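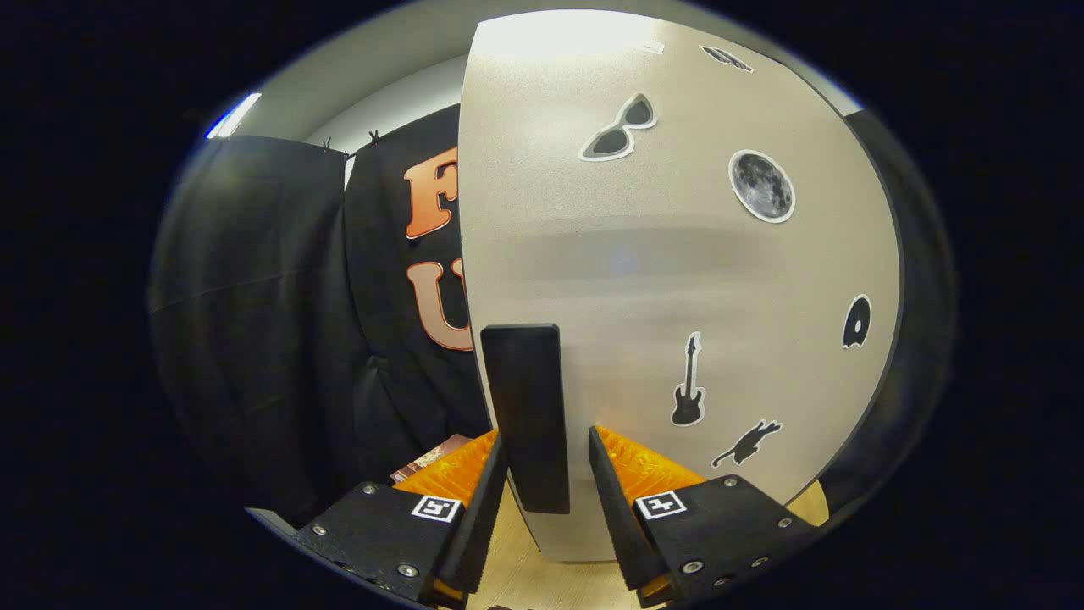 Stickers on everything, yes or no?

lendton_lou
November 15, 2022
So my sister says I'm too old for this, but I can't stop! I'm up to seven on the spare fridge and the moon one is my favorite (sunglasses are a close second). Does anybody else still do it, or do you save them in a drawer forever?

gritidia
Drawer person here. I have a Sasaki sheet I bought 13 years ago and I still can't peel one – what if I pick the wrong spot?

marin kelmendi
Stick them! I kept mine so long the glue went yellow and they wouldn't hold to anything.

oldpaint4
Sorry, gotta disagree with Marin. I bought a used car in January with more than 3900 miles' worth of baked-on vinyl and it took me four evenings to get the back window clean. Put them on a notebook.

lendton_lou
Ha, fair, but a fridge doesn't sit in the sun. And a hair dryer gets most of them off.

oldpaint4
Most of the sticker, sure. The gunk stays.

gritidia
Cooking oil for the gunk, then dish soap. My mom did our whole kitchen that way when we left Miltach. Still not peeling the Sasaki ones though.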